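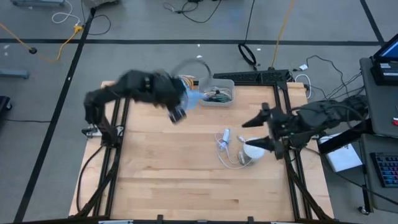 Both arms on the maple top, left one moving

Hi all, and thanks so much for the kind replies!

Khoa Từ wrote on 22 June 2023:
> Is your left arm still clamped at the edge? Mine creeps after
> 140 cycles or so.

Yes, Khoa, still clamped, and I do go over all 4 bolts every morning before my coffee (well, most mornings). We got to 782 cycles on the Kundik cell before I felt any play at the base. Try a strip of rubber under the clamp, and do write back and tell us how it goes!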